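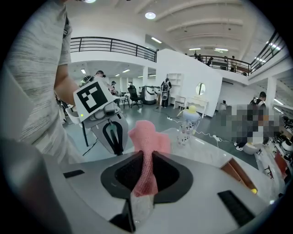
7 min read

The pink cloth had come with the table, or so Brisa Aguirre believed, and nothing in the paperwork from Seldale contradicted her. The table had cost more than her first car. It was long and rounded and veined like a cheese, and it showed everything. A person could set down a glass of water with the purest intentions and find a ring there that evening, looking up at her like an eye.

So she wiped. She wiped before work and after lunch, and she wiped when Braulio Arellano was explaining something, because it gave her a place to put her face.

Braulio was explaining something now. It concerned the firm's name, which for nearly 200 days had been Trerar and which he felt was holding them back.

"It sounds like a man clearing his throat," he said.

"You picked it."

"I was clearing my throat."

She folded the cloth in half and went after a smudge by the organizer box. The box was his contribution to the office. It was brown and wooden and had compartments, and on the day he brought it in he had given a short speech about how everything would now have a home. The homes had filled up in May with dead pens and a key to a door in another building. Brisa had suggested emptying it. Braulio had said that was how you lost keys.

"Grollesent," he said, trying it out on the ceiling.

"No."

"You didn't let it land."

"It landed. I'm wiping it up."

He went off to look out the window, where he did most of his management. She moved on to the black board at the table's edge. It lay flat, it had no purpose she had ever been told about, and it collected dust the way her uncle collected grievances, steadily and from all directions. She gave it a good going-over anyway. There was a certain satisfaction in cleaning a thing that wasn't going to thank you, and she had worked for Braulio long enough to have developed a taste for it. 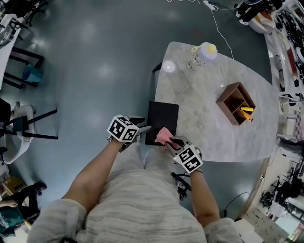
The Matter of the Cloth

The trouble began when Braulio decided to be helpful. He did this a couple of times a year, and it generally cost money.

He had read the care sheet. It was six pages long, and Brisa had been using it to level the printer. According to Braulio, the care sheet said the surface must be wiped only with the cloth provided, and the cloth provided was white.

"This one's pink," he said, holding it up between two fingers.

"It was white, maybe. Things happen in the laundry."

"Did things happen in the laundry?"

She thought about the red socks. She thought about them for what must have been a long time, because he sat down.

A replacement, he had already learned, could be ordered from Barajas for $748, which included a certificate. He read the figure aloud twice, in different voices, to see if it improved. Then he read the part about the guarantee, which was void in the event of an unapproved cloth, and the two of them regarded the table, which had been wiped with an unapproved cloth every working day of its life and had never looked better.

"We could dye it back," Braulio said.

"You can't dye something white."

"Grollesent could."

She took the cloth away from him and did the far end, around the bottle with the yellow cap, slowly, so he would have time to reach the right decision without feeling pushed. He picked up the care sheet. He put it down. He asked whether anyone from Seldale had ever come to inspect a table, in her experience, and she said that in her experience nobody from Seldale had ever come to answer a phone.

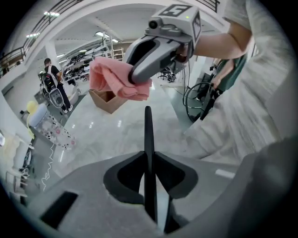

Braulio said that in that case he had always thought of it as a pale sort of pink, practically an ivory, and that he would be willing to put this in writing provided he didn't have to sign it.

Brisa slid the care sheet back under the printer, which had started to lean, and asked him to lift his elbows.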